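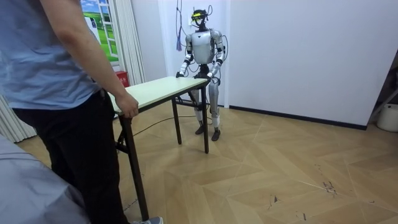

How should a small table be moved across a room?
It should be lifted from both ends, with one carrier at each, and set down on all of its legs at the same time. Dragging a table marks the floor and strains the joints where the legs meet the frame.

These instructions apply to the light rectangular tables used in the Faldale meeting rooms. Questions may be sent to Branwen Sayce in the Landstead facilities office.

Before lifting
Clear the tabletop completely, including cups, papers and power strips. Walk the route and move any chairs or bags that stand in the way. Check that the screws holding each leg are tight. A table with a loose leg should stay where it is until it has been repaired.

Lifting
Stand at the short ends, facing each other. Place the hands well apart on the edge, with the fingers curled under the rim. One carrier gives the count, and both lift together to a height of 5 inches – enough to clear the floor and most door strips.
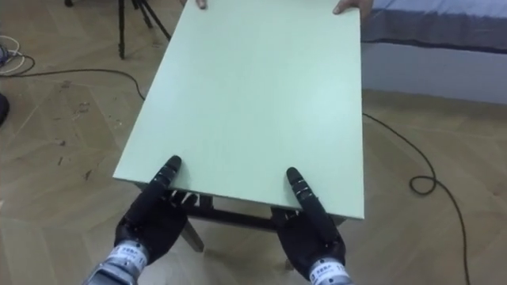
Keep the top level while walking, and take short steps. The carrier who is moving backward sets the pace and may call a stop at any time. Where the route passes through a door, set the table down first and agree on who will go through ahead.

Setting down
Lower the table slowly on a second count. Keep feet clear of the legs. Press lightly on each corner; if the table rocks, shift it slightly or adjust the leg pads.

Tables should stand 13 inches from the wall so that chairs can be stored behind them. Damage of any kind is to be reported to extension 61 before the room is used again.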